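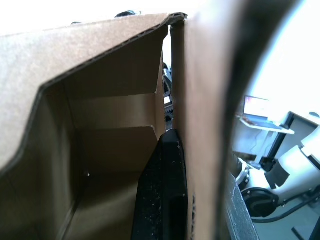

The cut edge of a corrugated carton, with the fluted layer between the liners.

Most cartons are chosen by volume. The Dretmont warehouse in Hawthorne, which ships about 3,000 parcels a month, now chooses them by wall.

A standard single-wall carton is three layers of paper: two flat liners glued to a wavy middle sheet called the medium. Stood upright, the flutes act as short columns. Laid sideways, they do far less work. A box turned on its side to fit a shelf has given up much of its stacking strength before anything goes on top of it.

Jocelyn Doucette runs the packing benches at Dretmont and began keeping a record of crushed returns in January. Creases came up more often than punctures. "People look for holes," she says. "A hole in the middle of a panel is mostly cosmetic. A second crease near a corner is where the wall lets go."

The corners carry most of the load. Panels bow outward under weight, and once they bow they pass the load to the vertical edges. A wall folded over on itself during unpacking keeps that line for good. Flattening it by hand restores the shape but leaves the flutes along the fold crushed.

Doucette's rules for reuse are short. Any carton with a new fold across a side wall goes to void fill. Cartons with soft corners go to recycling. The rest get one more trip, with a load limit of 30 per cent below the original rating.

Tucked flaps are a separate matter. A flap pushed down inside the box can serve as a rough divider for light goods, but it leaves the top without its full closure. At Dretmont, flaps are tucked for bench storage only and brought back up before taping.

Humidity is the remaining variable. Board takes up moisture from the air and softens as it does so. The Wanix racks at the back of the building keep flat stock 100 millimetres off the concrete, and the room is held at 55 per cent relative humidity or lower. Bundles are opened the day they are used.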